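The Second Pair of Hands
How a small shop keeps its cloth-folding grippers honest, one screw at a time

By half past nine the kettle at Kidgate has boiled twice and Pranab Fakir has a gripper finger in one hand and a cotton swab in the other. He is cleaning the inside face of the fingertip, a strip of molded plastic hardly wider than a shoelace, and he is doing it with the kind of attention most people save for eyeglasses.

"Lint," he says, and holds up the swab. It has gone gray. "One morning of folding."

Fakir looks after the hand-held grippers for Prirach, a home robotics project that wants a machine to do the dullest job in the house: laundry and bed making. People work the grippers by hand first, squeezing and lifting and spreading cloth over real furniture, and what the grippers record goes into teaching the robot arms. So there are two sets of tools to maintain, the ones people hold and the ones the arms carry, and the fingers have to match.
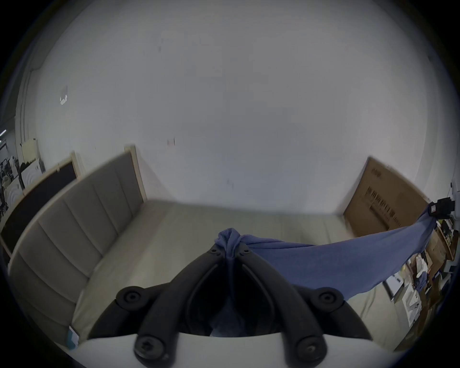
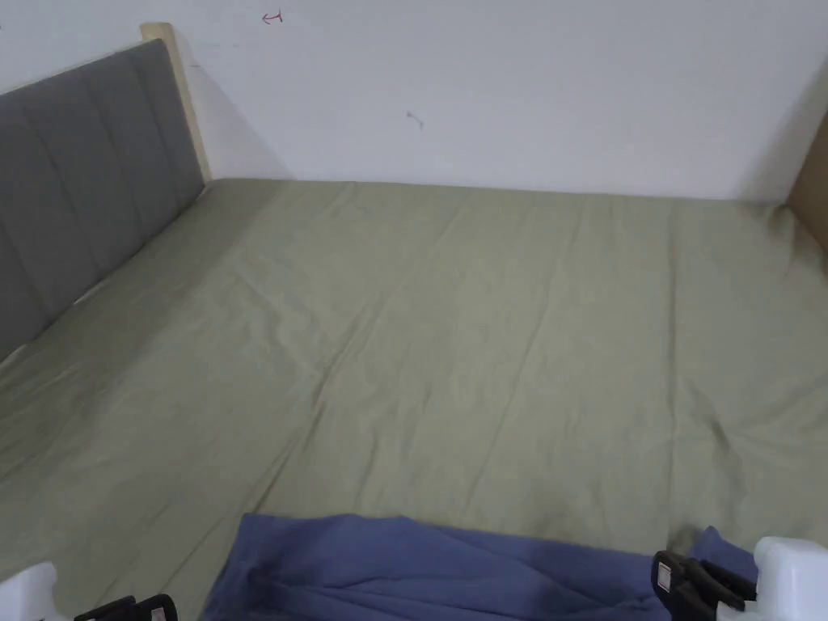

Blue cloth at the bed, in the fingers of the grippers. The second picture shows both jaws, low in the corners, with the green sheet beyond.

It's wonderful to watch cloth being handled this way, mostly because you stop taking your own fingers for granted! A shirt or a towel has no fixed shape. Pick it up by one corner and it becomes a rope. Pick it up by two and it's a sail, until one side slips and it's a rope again. A gripper that can lift a cup all day without trouble may never once get hold of a single layer of cotton lying flat on a sheet, because the top layer and the bottom layer feel the same to it.

Which brings us back to the fingertips. Everything in Fakir's day is arranged around the last half inch of plastic.

Setting the tips

The hand-held gripper is a simple thing to explain. Squeeze the trigger and two fingers swing toward each other until they meet. Let go and a spring opens them. A small encoder follows how far apart they are, and a camera looks out over the fingers at whatever is being picked up.

The trouble is in the word "meet." Two curved fingers can touch at the very tip, or a little way back from the tip, or along one edge only. For a wooden block it makes no difference. For a bedsheet it decides the whole morning. If the fingers touch too far back, the tips flare open and the cloth slides out between them. If they touch hard at the front and nowhere else, they hold beautifully for a moment and then the fabric starts to creep.

Fakir sets them by feel, with paper. He closes the fingers on a strip torn from a notepad and pulls it toward himself, first straight, then from the left, then from the right. If the drag changes from one side to the other, he backs off the small screws near the tips, nudges the finger over, and snugs them down again. Then more paper. He did this four times on one gripper while I sat there, and on the fourth pull he made a small happy noise and put the tool down.

"You could do it with a gauge," he says. "We have a gauge. It's a very nice gauge. I still do the paper afterward."

The bigger fasteners out on the arms get less love but more checking. They carry the pivots, and plastic arms don't like being overtightened. Too loose and the fingers wobble sideways. Too tight and the trigger goes stiff, and the person holding it begins to squeeze with the whole hand, and by lunch their grip has changed and so has everything they're teaching. Fakir marks each screw with a dot of paint pen once it's right. If the dot has moved, he wants to know about it.

The zero

Next comes the part he calls the zero, and he will not let anyone skip it. With the fingers fully closed and nothing between them, the encoder should read zero. With the fingers wide open, it should read 100. Those are just the shop's own units, a hundred steps from shut to open, but the arms use the same scale, and a robot that believes its fingers are shut when there's still a gap will close on a towel and come away with air.

The closed reading is the fussy one. Clean tips give you a zero. Linty tips give you a 2, and a 2 is thick enough to hide a single layer of thin cotton. That's why he starts every day with the swab. Alcohol on the swab, both faces, let it dry, then close and read. He opens and closes the gripper 8 times and the number has to come back the same every time. If it wanders, he looks at the spring first and the cable second.

I asked what happens when he finds a bad zero at the end of a day.

"Then I have a sad conversation," he says. "We go back to the last good reading and everything after it gets a flag. Maybe it can be corrected. Sometimes you look at the video and you can see the offset and just subtract it. But I would much prefer to have cleaned the thing."

Cloth, and more cloth

The fabric has its own shelf and its own rules. New cotton comes out of the packet stiff with finish, and grips far better than anything you'd find in a real dresser, so all of it gets washed before it's used, and washed again. No softener. Softener gets on the tips, and then you're chasing a slippery finger for days, tightening screws that were fine to begin with.

Color matters too, for the cameras. A blue cloth on a green sheet gives a clean edge to follow, and that's a kind place to begin. Later on come the mean ones — white on white, stripes on stripes, a fleece blanket that clings to everything. Fakir keeps a black velvet cushion cover that he speaks of the way a fisherman speaks of one particular trout.

For a tension check he likes to have the far end of the cloth held in a clip and pull against it with the gripper. The cloth sags, he draws it out, and he watches the pinch. What he's looking for is creep, that slow feeding of fabric through the fingers. A good pair of tips lets the cloth go all at once or doesn't let go. A tired pair leaks. I tried it myself and was thrilled to find that I could feel the creep through the trigger before I could see it, a faint graininess like a zipper being drawn very slowly.

When tips get tired they're replaced, always as a pair, and the pair goes in a bag with the gripper's number on it. Gripper 3009 has been through more than its share. It's the one visitors are handed (I was handed it), and visitors squeeze hard.

Over to the arms

A robot arm gets the same fingers but a different life. There's no hand behind it to ease off when something catches, so the arm's gripper has a current limit on its motor, and the limit has to be set again whenever the tips are changed. Fakir does it with the same strip of paper, which pleased me enormously. He has the motor close gently, pulls, raises the limit a notch, pulls again. He stops when the paper holds against a firm tug, then adds one notch more for a damp towel.

After that he checks that the two grippers agree with each other. Spreading a sheet takes both, and if the left closes a shade sooner than the right, the cloth goes off at an angle every time. It looks like a fault in the software, and people have spent long afternoons looking for it there. The cure was a drop of dry lubricant on one pivot.

The software side comes from Drulix, a planning program the Prirach people have bent a good way from its original purpose, and the replacement fingers come from Ouali, a molding shop that sends them in trays with the flash still on. Someone has to trim that flash with a blade. You can guess who. He does it in batches, in the evening, with the radio on, and he throws out any finger with a ripple on its inside face. A ripple picks up thread.

His notebook is the best thing in the shop. The pages are ruled by hand: gripper, closed reading, open reading, tips changed, remarks. The remarks are short. "Stiff." "Stiff, fixed." "Dropped, seems OK." "NOT OK." The last entry I saw was December 25, 2024, a closed reading of zero and the single word "quiet," with no explanation offered and none, I felt, required.

In January he starts on a new tip with a softer face, something between an eraser and the sole of a sneaker. The first samples hold a single layer of cotton so well that getting the cloth off again has become the problem, and he is delighted about this. He showed me twice. He pinched up one thin fold, opened the fingers, and the cloth stayed where it was, hanging from the left tip. Then he peeled it off, reached for a clean swab and went back to work on the other finger.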